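# Back room, Birkett - long shelf and the bench things, April

Started after the morning tea. Main job was deciding what the long white shelf is for, and sorting the small stuff that ends up on the bench.
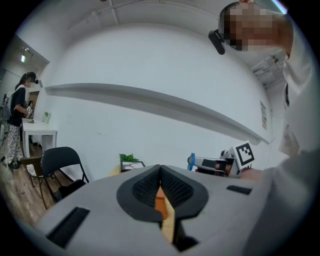 Yvonne Wragg would leave the shelf for the light things only, and put anything in a tin or a bottle down in the cupboards. Her point is that people reach up for it while leaning over the bench, and a full tin of Costeo is no fun to bring down at arm's length. Agreed. Heavy things go low from now on.

Measurements, so we stop doing them again. The shelf runs from near the doorway along to near the corner, 3000 mm end to end. Bench to underside is some 500 mm. I had 520 written in the old book but that was before the bench was levelled, so cross that one out.

Fixings: went along with the long screwdriver. Two screws nearest the doorway took about a quarter turn, the rest were tight already. Spirit level put on it in three places, fine in all of them. The wall is painted board on that side and I don't know where the studs are past the middle. Somebody drew a plan when the board went up and it may still be in the Closance folder. Until it's found, treat the corner end as the weak end.

Labels. The printed ones peel off the white edge within a month or so. Trying card strips with a thin line of glue along the back. If these come off too we go back to writing on the boxes.

Boxes: the lidded ones from Groltura are 310 mm deep and stick out past the front edge, so they're no good up there. The shallow trays fit. I have ordered more of the shallow ones, same colour.

Order along the shelf, doorway end first:

- tape, string, spare labels
- card and paper offcuts, standing up if they will
- pencils, brushes, anything long and thin (in jars)
- cloths, folded
- corner end left for whatever is in use that week

The long thin things are the nuisance. They roll, they get put down anywhere, and they turn up behind the cupboards months later. Counted what was in the drawer and got 31, most of them wooden, a good few with the paint worn off one end. Threw out the split ones. The rest went into the jars, coloured ends up so they can be told apart from the other side of the bench.

Wall: scuffs under the shelf came off with a damp cloth and a little washing-up liquid. Don't use the cream cleaner, it leaves a dull patch - there's one by the corner from last time and it shows when the light is low. There is half a tin of the white left, marked on the lid. Ought to be enough to touch in that patch and the nail holes, not enough for a second coat over the whole wall.

Stopped at ten past four. Swept, bin emptied, key back on its hook.

Still to do:

- look for the stud plan in the Closance folder
- touch in the dull patch
- see how the card labels are holding
- ask Yvonne if she wants the cloths nearer the sink end
- return the 2 deep boxes, receipt is in the front of this book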